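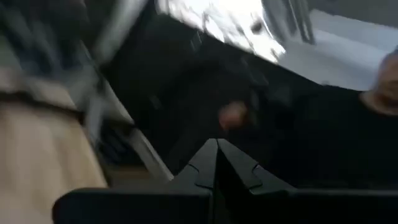

A wrist camera moves with the hand, and that causes most of the trouble. The gripper fingers stay sharp because they are bolted to the same bracket as the lens. Everything beyond them smears as soon as the wrist turns, and a policy that reads those pixels has to decide what to do with a picture that contains a good view of its own fingers and very little else.

The software group at Skiltus spent most of the past year on this problem. Its product, Kitilance, is a perception and control layer that sits between a learned manipulation policy and the arm's joint controller. The first release treated every camera image as equally useful. The current one does not, and the change touched nearly every module in the stack.

## Scoring the image

The obvious method is to measure sharpness over the whole image and drop anything below a threshold. Kitilance did that until March. It failed in a predictable way: the fingers and the gripper base carry strong, clean edges, so a badly smeared image could still pass. The fix was a static mask. At calibration the gripper is driven through its full opening range, the pixels it covers are recorded for each width, and the matching mask is applied before the score is computed. Only the background is measured.

Bright windows caused a second error. An overexposed patch has no texture inside it and one very strong edge around it, so it can push the score either way depending on where it falls. Saturated pixels are now removed along with a narrow border around them. If too little of the image is left after both masks, the score is reported as unknown, and the planner handles unknown separately from low.

## What the planner does with it

Each image reaches the planner with a score, an exposure timestamp and the joint state interpolated to the middle of the exposure. The last item matters more than its size in the message suggests. Earlier builds used the joint state at the time of arrival, and the resulting pose error grew with wrist speed.

When the score is low, the planner keeps the last good object estimate and moves it forward using joint data. It will do this for 300 milliseconds. After that the wrist is slowed until a usable image arrives. Contact motions are not started on a carried estimate at all.

People are handled by a different path. A blurred hand is still a hand, and a detector trained on sharp images tends to miss it. Skiltus retrained its detector with synthetic smear along directions computed from logged wrist motion. A weak detection lowers the speed limit even if the image would be rejected for every other purpose. The rated safety functions remain in the arm's own controller, and Kitilance cannot relax them.

## Results at Girkholm

The Girkholm test site runs 26 arms on mixed bin picking. Engineers there replayed 800 logged episodes through the old and new scoring code, then ran 200 new ones on hardware. In replay, the main gain was fewer late grasp corrections. On hardware the cycle time got slightly worse, which the group traced to the slowdown rule firing during long transfers, when no object estimate was needed. The rule is now disabled in that phase.

The replay tool, Kovačević, is the part other teams ask for most. It plays camera and joint logs against any build and marks the first point where two builds choose different commands. It does not simulate contact, so a replay is only valid up to that point. The manual states this on the first page, and the tool grays out the rest of the timeline.

Rolling shutter is still open. Rows are exposed at different times, and one interpolated joint state per image is wrong for most of them at high wrist speed. Per-row correction works offline but misses the control deadline on the current compute board. A version that corrects only the rows around the tracked object is in testing.

*12/27/25*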